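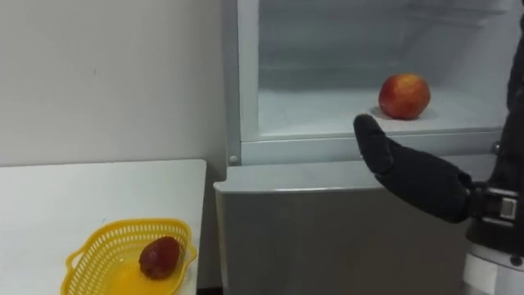
Yellow basket, one piece of fruit in it.

Posted by Bereket Seyoum
Monday, March 6, 2023
Filed under: Records / Obscure Pop / Threads

1/ Been playing the Narkley album all weekend and I want to get some notes down before I file it. It's called Jindwood, it came out on a label called Olteanu, and as far as I can tell it's the only full-length they managed.

2/ Background first. Narkley were a four-piece, guitar, bass, drums and a woman on a cheap organ who also sings half the songs. The sleeve gives first names only. No lyric sheet, no thank-yous, one line saying it was recorded in December. It doesn't say December of what year.

3/ My guess is 1988 or 1989. The drums have that boxy gated sound on side one, and then on side two they don't, so either they changed studios or somebody found the switch.

4/ I got mine from Mircea Zamfir, who sells out of his apartment and posts a list every couple of months. He had it under "misc. jangle," no grade, no sound clip. I paid more than I wanted to. Postage was nearly as much as the record.

5/ Condition, for anyone keeping track: sleeve VG with a split along the bottom, vinyl VG+ with a light tick through the first minute of side two. Cleaned it twice and the tick is still there. I think it's in the pressing.

6/ The matrix number is OLT 2459 on both sides, hand-scratched. The label itself says OLT 77. I have no idea which one is the catalog number. If you own another Olteanu release please check your run-out groove and tell me what it says.

7/ On to the songs. "Ferry Money" opens and it's the one you'd put on a tape. Two chords for the verse, a third when the chorus comes, and the organ holding one note over the whole thing. Just under three minutes. The singer goes flat on the last line and they left it in.

8/ "Postal District" is slower and I skipped it the first few times. It's better than I gave it credit for. The bass carries the tune and the guitar mostly scrapes along behind it. There's a break in the middle where everything drops out except the hi-hat.

9/ "Konda" is the odd one. Six minutes, mostly instrumental, with a spoken part near the end that is mixed so low I can't tell what language it's in. A friend says Konda is a river. Mircea says it was the drummer's dog. I'm leaving it alone.

10/ Side one closes with "Your Brother's Coat," which sounds like they had been listening to a lot of the Feelies. Fast strumming, no cymbals, vocals buried. I like it, but I've got a shelf of records that do this already.

11/ Side two is where the organ player takes over the singing and I think it's the stronger half. "Glass Elbow" has the best melody on the record. She has a small voice and doesn't push it. The guitar solo is eight notes long, played twice.

12/ "Tuesday Swimmers" is a throwaway. A minute and a half, recorded in what sounds like a stairwell.

13/ "Left at the Mill" has a trumpet on it. There's no trumpet credited on the sleeve. It comes in late, plays the vocal line an octave up, and the song fades with it still going. I'd have let it run longer.

14/ The closer is the title track and I go back and forth on it. It's the only one with any kind of production – backwards guitar, doubled vocals, some tape hiss that was left loud at the front. The tune under all that is a bit thin. On good headphones it holds up, and on my kitchen speaker it turns to soup.

15/ Somebody asked last night if this is "lost classic" territory. No. It's a decent record with three very good songs on it, and those three are "Ferry Money," "Glass Elbow" and "Left at the Mill." I'd put them on a comp tomorrow.

16/ How many were made? Mircea says 900, and he says he got that from the man who drove the boxes from the plant. I've seen two copies for sale in all the time I've been looking, and one of those is the one I bought.

17/ There's also supposed to be a single before the album, with an earlier "Ferry Money" on the A-side and something that isn't on the LP on the flip. I've never seen a picture of it. Mircea remembers a plain blue sleeve with a stamp. He also remembered the LP as having a lyric sheet, so I don't know.

18/ Quick note on the sound, because I got two messages about it. Yes, it's thin. The bass is there but you have to turn it up. I bumped the low end a little on my transfer and left everything else alone. No noise reduction. I'd rather have the tick.

19/ I'm not putting up the whole album. If the band or the label are around I'd like to hear from them first. I did write to the address on the back sleeve, and the letter came back stamped with something I can't read.

20/ A few people have asked what to try if you like this kind of thing and can't find a copy. Early Go-Betweens, the first couple of Bats records, the quieter Yo La Tengo stuff. The Clean, obviously. None of them sound exactly like it but you'll be in the right part of the store.

21/ Correction to 3/: Mircea just wrote and says it can't be 1988, because the organ player was still in another group then and they didn't split up until the following summer. He didn't name the group. I've asked.

22/ Also on 6/: one reply so far, from a person who has a different Olteanu LP, a choir record. Theirs has a four-digit number in the run-out and a two-digit number on the label too. So the long one is probably the plant's number and 77 is the catalog number. Good enough for me, I'll file it that way.

23/ Someone else wanted to know whether the inner sleeve is original. Mine is plain white paper with no printing, a little yellow along the top. Could be original, could be a replacement from any time since. If yours is printed, send me a scan.

24/ And no, it's not for sale or trade. I've been asked three times since Friday. I do have a spare of the Wedding Present's George Best with a water-damaged sleeve if anybody needs one to play. Pay the postage and it's yours.

25/ Next up in the pile is a box of 7-inches I haven't sorted, mostly without sleeves. A couple have handwritten labels and one has no label at all on either side. Will post whatever is worth posting – might be a couple of weeks, the turntable belt is slipping and the new one hasn't shipped.

26/ If you have the Narkley single, or know anyone who played on Jindwood, my messages are open. Especially the trumpet player.

Last updated: same day, posts 21 to 24 added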